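How to Spend a Night in Lirnum's Upper Town

Lirnum sits on a hill, and its builders seem to have held this against everyone. The upper town has the carved doorways, the old customs house and the good bakery. It also has 629 steps. Plan for them and you'll have a fine time.

Step 1: Book a room up top

Day-trippers stay down by the station and climb twice. Stay in the upper town and you climb once, with luggage, but at least you get it over with. 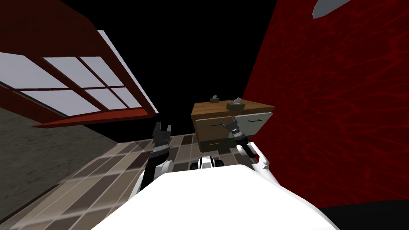 Rooms in the upper town are mostly let by small guesthouses, and the listings are written by optimists. "Sea glimpse" means a chair and good balance. Ask which floor you're on, whether breakfast is included and what time the front door gets locked. Decor tends toward the bold: if a red wall over brown and beige tile with a wooden nightstand is your idea of restful, you'll sleep like a baby. June fills up first, so write early and then write again, as the first message is treated as a rumor.

Step 2: Get the Prullel pass

The Prullel is the little funicular that saves you most of the steps when it's running. A day pass costs 8 in local money and comes from the machine at the lower station. The machine takes coins. The change kiosk opens an hour after the machine does.

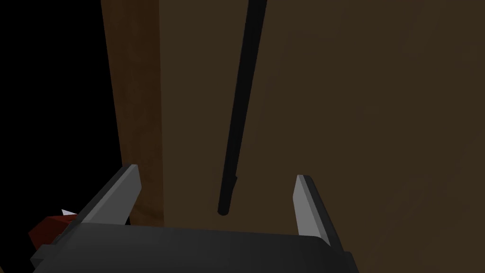
Brown wood, up close.

Step 3: Walk the doorways before breakfast

Start at 7 a.m. from the top platform and turn left onto Radonjić Street. There are 61 carved doorways between there and the customs house, and the morning light hits the even-numbered side. Go slowly, keep off the doorsteps and 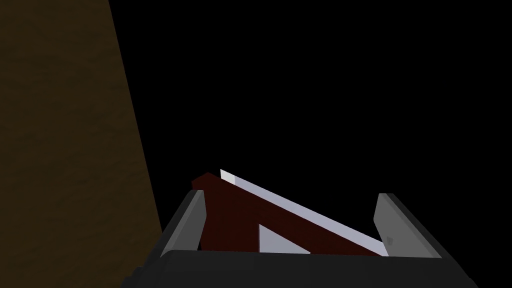
don't knock, however charming the knocker. People live there, and they have heard you admiring the hinges.

At the far end, take the lane behind the customs house to reach the Kultwood gate. Climb it for the view over the roofs. The stairs are narrow and whoever is coming down believes they have the right of way. Let them.
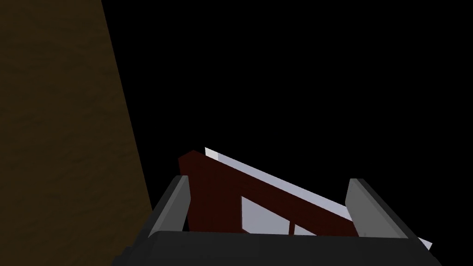

How long does the doorway walk take?

Allow 30 minutes at a steady pace, or twice that if you plan to take pictures.

Step 4: Go back down

Take the steps this time. The bakery is near the top and sells out of the walnut rolls by ten, so stop there first and carry more than you think you need.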